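06/04/2020 — Open day prep and visit notes, Gwynne room

Visitors from Ziritz came at 10, stayed until a little after lunch. 19 signed in. Most were from their packaging side, a few from maintenance, and two who only wanted to see the Plurnullow planner because they are thinking of licensing it.

Before they came
Restarted the display machine twice. First time the big screen came up mirrored, second time it was fine. Loaded the tray sorting task in the simulator and left the real cell powered down, as agreed last week. Speed override set to 70 percent. At full speed people miss the approach move and then ask to see it again.

Seed for the demo is 3948. Please don't change it without writing it here. The other seeds sometimes drop a block into the spot where the planner takes the long way over the rear tray, and it looks like a fault even though it isn't.

Talk
Kept to the short version of the slides. Skipped the history part. The slide on Flilix (our file converter) still has the old diagram, and somebody noticed. Needs fixing before August.

Questions worth keeping
- Can it take their own tray drawings? Yes, if the divider heights are in the file. They will send one.
- What happens if the camera data and the model disagree? I said we stop and re-register. They wanted a number for how long that takes and I didn't have one. Look it up.
- Do we model shadows for the vision side or just for looks? Vision side. Good question, and I should add it to the talk.

Demo
Ran it 3 times. Runs one and two finished clean. On the third I paused during the approach so they could come up to the screen and talk it over. The arm is over the front tray with the fingers open and the tips just above the blocks, nothing gripped yet.
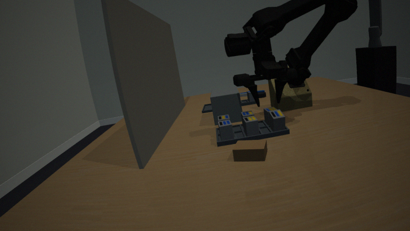
After the pause
Resumed from the same point and it completed. One of the maintenance people asked why the pairs have empty compartments between them. Finger clearance, mostly — we could close it up with narrower tips, but I wouldn't do it for a show.

To do
- Send Ziritz the tray file template.
- Redo the Flilix slide.
- Get the re-registration time from the old logs.
- Fix the mirrored screen setting so it survives a restart.
- Put the extra chairs back in the Gwynne room. I moved half of them and ran out of time.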